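How to replace the thermal paste on a desktop processor

Applies to most desktop PCs with a tower or low-profile air cooler. Last checked 06/07/2021.

Thermal paste fills the tiny gaps between the top of the processor and the base of the cooler. It dries out with age. If your PC has become noisy, or the processor runs hotter than it used to doing the same work, fresh paste is a cheap thing to try first. Allow 60 minutes if you have not done it before.

What you need

A small tube of thermal paste
Isopropyl alcohol, 90 per cent or stronger
Lint-free cloths or coffee filters
A Phillips screwdriver with a long shaft
A soft brush for dust

Before you start

Run the PC for a few minutes so the old paste softens a little. Then shut it down, switch off at the wall and unplug the mains lead. Hold the power button in for a few seconds. Lay the case on its side with the motherboard facing up and touch bare metal on the case before you reach in.

Taking the cooler off

Unplug the fan lead from the header marked CPU_FAN. Note which way the plug sits.

Coolers with screws: loosen each one a couple of turns at a time, working across the diagonal. Push-pin coolers: turn each pin in the direction of the arrow and pull it up.

Twist the cooler gently left and right until it comes free. Do not pull it straight up, especially on an AM4 board, where the processor can come out of the socket with it and bend its pins. If it will not twist, put the fan lead back, run the PC for a little longer and try again.

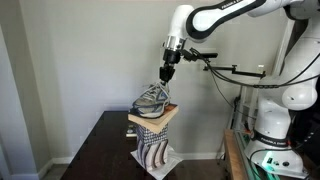 Can I put the cooler back on with the old paste if it still looks soft?

Clean it off and use new. Once the two surfaces have been parted, the old layer traps air when you press them together again, and temperatures will be worse than before.

Cleaning and applying

Wipe off the bulk of the paste with a dry cloth, then use a cloth dampened with alcohol on both surfaces until it comes away clean. Brush the dust out of the fins while the cooler is off. Leave everything to dry.

Put a blob the size of a small pea in the middle of the processor. There is no need to spread it – the pressure of the cooler does that.

Lower the cooler straight down. Start all the screws by hand, then tighten them across the diagonal, a little at a time, until they stop. Plug the fan lead back in.

Checking the result

Go into the BIOS first and look at the CPU fan speed. Mine settles at 1491 rpm. A reading of zero means the fan lead is loose or on the wrong header.

Then start Windows, leave it idle and note the temperature. On my own machine it was 9 degrees lower than before. If yours is higher, the cooler is probably not sitting flat, so take it off, clean both surfaces and start again with new paste.

Thanks to Rasa Urbonaitė for the correction about push-pins.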